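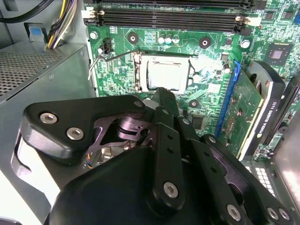
A green motherboard inside an open desktop case, with a black gripper reaching in toward the processor socket.

Our visit to the Heltis open house, September 21, 2019

I had been meaning to get over to Heltis for a couple of years, ever since Latrice Doucet moved there to run their order systems, so when she wrote to say they were opening the doors to customers and curious neighbors I signed up the same evening and talked Emmett Begay into doing the driving. It's a long haul out to Endley (longer still if you miss the turn by the grain elevator, as we did!), but there was coffee and a very good peach cake waiting, and we were only a little late for the welcome.

Heltis distributes plumbing and heating parts, and what they wanted to show us was how an order travels through the company now that the old system has been retired. For years, sales, stock and billing each kept their own records, and somebody in the office spent the last days of every month making them agree. The replacement is called Damier, and everything goes through it, from the first phone call to the invoice.

Wendell Calloway took our group around. He has been with the firm long enough to remember carbon paper, and he was wonderfully frank about the changeover. They began with 299 reports that people swore they needed. He and Latrice sat down with each department, asked who read what and what they did afterward, and came out the other end with 8. One of those is a list of late deliveries, which goes up on the screen by the loading dock every morning, and I thought the dock crew seemed rather proud of how short it was.

The part I enjoyed most was the purchasing office. Xiomara Haverford let us follow a real reorder for copper elbows, 1000 of them, and talked us through why the system had suggested that quantity and why she was going to change it anyway, on account of a school job coming up in October. She can type her reason right beside the number, and the next buyer sees it. I've sat through plenty of software demonstrations and I don't remember one where the person was so plainly in charge of the machine.

It hasn't all been smooth. The customer list came over with a great many duplicates, and training was squeezed into 7 afternoons when the staff had asked for more. Wendell said he would move the cleanup ahead of everything else if he had it to do over, and Emmett, who is facing the same job at Alcantara next year, wrote that down and underlined it.

We finished in the lunchroom with more cake and a long chat about bar code labels, of all things. Many thanks to Latrice and everyone who gave up their day for us. Myrtle Ambrose has the handouts and will gladly copy them for any member who couldn't make the trip.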